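Small bowl (tableware)

A small bowl is a round, open dish, wider at the rim than at the foot, used for single portions, dips, snacks and loose bits in the kitchen. Common in plastic, also ceramic, glass, steel.

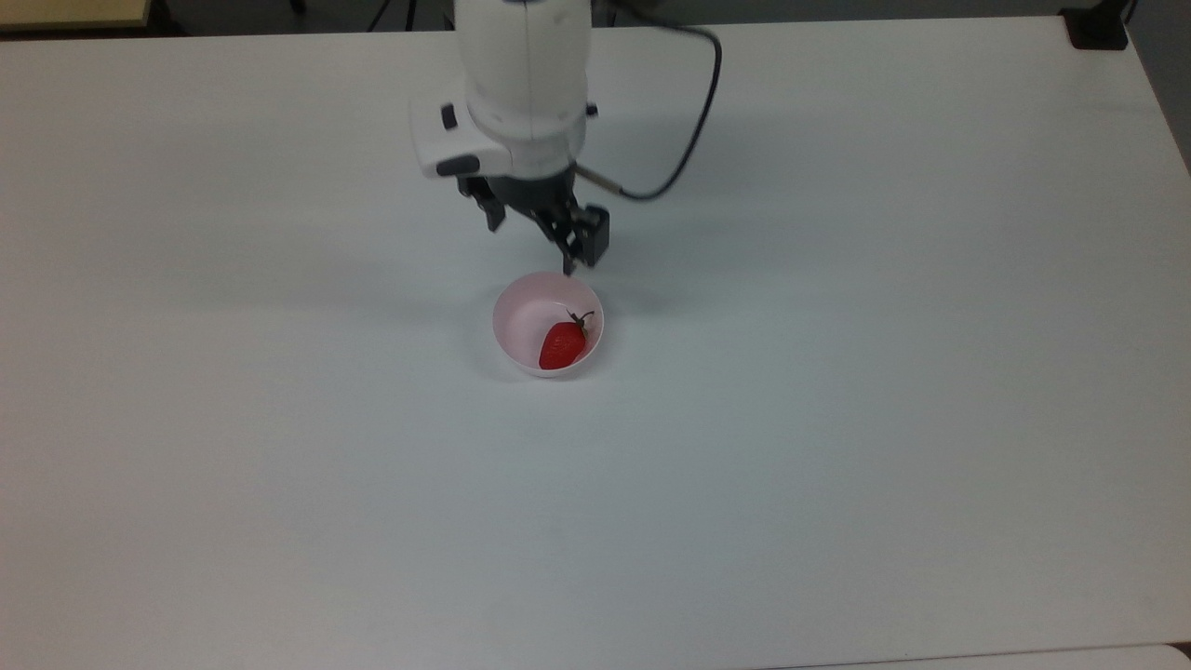

Materials

Plastic bowls are light and cheap, and survive a drop onto tile. Pale colors (pink, mint, cream) sell best for childrens sets. Drawbacks: staining from tomato and turmeric, scratches from metal spoons, some warping in a hot dishwasher. Melamine is harder and heavier, but not meant for the microwave.

Shape and size

Rim nearly always circular. Shallow ones for dips and nuts, deeper for cereal or soup. Most stack. Straight-sided types tend to stick together when put away wet.

Use

Breakfast, fruit, beaten eggs, measured spices set out before cooking. Outside the kitchen: buttons, screws, keys by the door.

Makers

Claditz sold a nesting set of 7 under the name Orkon, later cut to 2 sizes. The Grandstead catalog lists a similar plain bowl as item 3202, in packs of 50 for canteens. Ryszard Sadowski's guide to household plastics treats the two lines as seperate designs, though the Borkowska price lists group them together.

See also

Ramekin
Mixing bowl
Saucer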